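Shop > Event Kits > Talks & Science Nights > Clerport Pub Talk Kit

Clerport Pub Talk Kit

Everything you need to run a science talk in a back room, a bar, a library corner. One case, one person can carry it. Set up before the first round of drinks is poured.

We built this one after too many nights of borrowed mics and a bedsheet for a screen. The Clerport goes from case to first slide in 8 minutes if you've done it before. First time, give yourself longer and read the card in the lid.

In the case:
- Pop-up screen, 40 inch, matte, stands on a bar table
- 2 wireless mics, one clip-on for the speaker, one handheld for audience questions
- Powered speaker with a volume knob you can find in the dark
- Slide clicker, spare batteries
- Quiz pack – answer cards, pencils, score sheet
- Extension cord. Yes it's long enough

Not included: laptop, projector. Use your own or add the Privport mini projector at checkout. Privport fits in the foam slot on the left, no tools. Other projectors probly fit, measure first.

Good for rooms of up to 40 people. Bigger than that you want a second speaker, see the Fatberg bundle (same mics, more sound, much heavier case – it earned the name).

Price $480, shipping extra. Schools and libraries, ask for the invoice option before you order, we can't switch it after.

Rental also available, pick-up only. Book early for March and October, those go first. Return it with the mics switched off please.

Quiz packs are by Ruiz-Ortega and come in three levels. The middle one works for most crowds. Refills sold seperately, topics change every season – space, the human body, weather, food chemistry.

Warranty covers the speaker and mics. Doesn't cover beer.
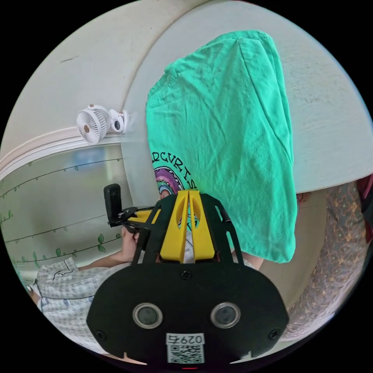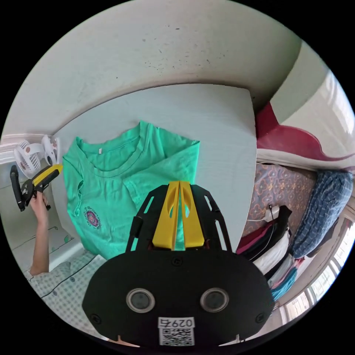 Both views: black housing, two round openings, label 0297.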